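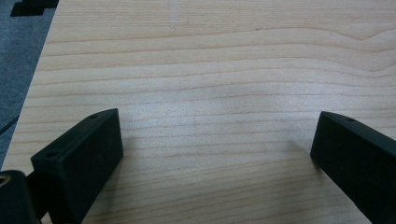 Heavy infantry in Promby: worth the points or just slow?

Forum: Tabletop Wargames > Army Lists

hexlantern
Hi all, long-time lurker and finally a poster! I picked up Promby last winter after years of skirmish games, and my whole collection is Vaher hill clans, which means (for anyone who hasn't met them) light foot, javelins and not much armor. I love them to bits, but I keep getting walked over on the center objective. I'm tempted to add two blocks of Ironbacks at 129 points each and finally have something that stands still when it's hit. We play 700 points at my club. Has anybody tried it, or am I about to ruin a nice fast army?

Maarja Paju
Welcome! Vaher was my first army too, so you have all my sympathy. I'd say take one block, not two. I ran two for most of a season and what happened every time was that my opponent simply went around them, and there I was with a third of my army standing in a field looking handsome. One block in the middle with javelins on both sides is lovely, though. People feel they have to deal with it, and while they're dealing with it you get to throw things at them for a couple of turns.

dustyquiver
I'm going to disagree with Maarja here, in a friendly way. One block gets shot off the table. Two blocks split the shooting, and if you keep them close enough to share a banner they hardly ever break. The trick is to deploy them last and let the light foot go down first, so the other player has to guess where the heavy stuff will land.

Maarja Paju
Fair, but you play at Rivesberg, where they use those enormous forests! At our place the terrain is thin and anything slow gets seen coming from the first turn. I really do think it depends on the tables you play on more than the list.

dustyquiver
Ha, I'll give you the forests. Still two blocks for me. 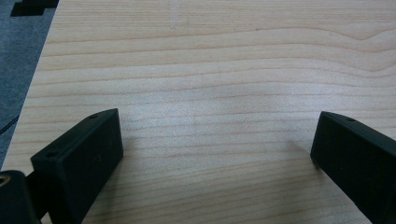 hexlantern
Do the Ironbacks lose their shield bonus if they've been charged in the flank?

Jaanus Koppel
They lose it against the flanking unit only, and they keep it against anything fighting them from the front. It's in the melee chapter, page 16 in my copy, tucked under the paragraph on spears where I missed it for months. As for the list, I'd spend the points somewhere else entirely. For some 200 points you can get a unit of pony riders plus a drummer, and the riders can contest that center objective late in the game when everybody else is worn out. You've got a fast army, so I'd let it be fast.

hexlantern
Oh, that's a whole third option and now I'm more confused than when I started, but thank you! I hadn't even looked at the drummer. Does he have to stay with the riders?

Jaanus Koppel
He can join any foot or mounted unit when you deploy, but after that he's stuck with them.

Maarja Paju
I'll grudgingly admit the drummer is good. Borrow before you buy, if you can. I've got a painted block of Ironbacks you're welcome to use at the Pridholm meetup in November, and if you hate them you've only lost an afternoon.

hexlantern
That's so kind, yes please! I'll bring the hill clans and try one block first, then pester somebody for ponies.

dustyquiver
Try two!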